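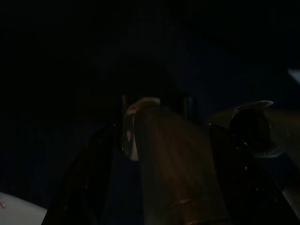 What should be checked first when a gripper starts dropping parts? The fingers, with the power off and your own eyes, before anyone opens the force settings.

Handout 5: Looking after the gripper on the Brova cell
Updated 2025-12-10

Last term's version of this handout followed the maintenance chapter of the Usum manual closely. I have stopped doing that. The chapter assumes a clean hall, one type of part and an operator who writes everything down. We have a teaching lab in the Whitlock building, a bin of mixed objects and a logbook with most of May missing. Read the manual, but treat its intervals as a starting guess.

1. What you are looking after

The cell has one arm, one two-finger gripper, a small camera at the wrist and a work table. The fingers close in parallel, driven by a single motor. Each finger has a pad screwed to its inner face. The pads wear, the screws work loose, and the cable to the camera gets bent more often than anything else on the arm. The arm itself has given us very little trouble.

The controller reports finger position, motor current and a yes-or-no "object held" flag. Students love the flag. I would like you to distrust it. It goes high when the fingers stop before reaching their closed position while current is up. A grain of grit in the slide can do the same thing. So can a pad that has slipped forward on its screws.

2. Before each session

Press the stop button and confirm the drive light is out. Only then reach in.

Wipe both pads with a dry cloth. No solvent. A previous group used solvent and we replaced the pads a week later (they insist there was no connection).

Try each pad with your thumb. Any movement at all means the screws come out, get cleaned and go back in with the torque driver set to the value on the cell card. Do not tighten by feel.

Look at the wrist cable where it leaves the bracket. A flat spot or a shiny patch on the jacket goes in the logbook.

Then power up, home the gripper, and run the open-close routine 12 times with nothing between the fingers. Listen. A dry slide has a faint scrape near the end of travel that you will learn to recognize after hearing it once.

3. The wrist camera

The view from the wrist is close and narrow, and the fingers take up a good part of it. In poor light, black fingers against a dark background give you very little edge to work with, and a pale rim or a bright corner of the table covering can be the strongest feature the software has. It will happily lock on to that.

For this reason the exposure check is done with an object in the grip, and with the room lights the way they will be during the run. The supplier's note says the automatic exposure "adapts to all conditions." I have my doubts. Check that you can make out both finger edges and the top edge of the object yourself. If you can't, don't expect the detector to do better. Fix the lighting before you touch the gain, as high gain mostly buys you noise.

4. The hold test

Use the thin-walled test piece and a force setting of 30 percent. Close, lift, and wait 50 seconds. Write down finger position at the start and at the end. Repeat 5 times.

A change in position during the wait means one of three things: the piece is giving way, a pad is creeping, or the motor brake is slipping. The software calls all of these "grip drift" and suggests raising the force. Raising the force hides two of them and makes the first one worse. Swap in the solid steel block and run the test again. If the drift disappears, suspect the piece. If it stays, go back to the pads, and after that call me about the brake.

5. Calibration, and how much to believe it

Recalibrate after any pad change. The Emelham routine prints a score at the end, and a good score tells you the fit agreed with its own data. It says nothing about whether the board had shifted on the table – I have seen it pass with the board propped up on a pencil. Pick up the steel block at each corner of the table before you sign anything.

6. For the logbook

Position readings from section 4, pad condition, cable condition, lighting, anything you changed. "All OK" is not an entry and will be handed back.

Bring your readings to the next lab. Groups sharing the cell should agree beforehand on who holds the stop button.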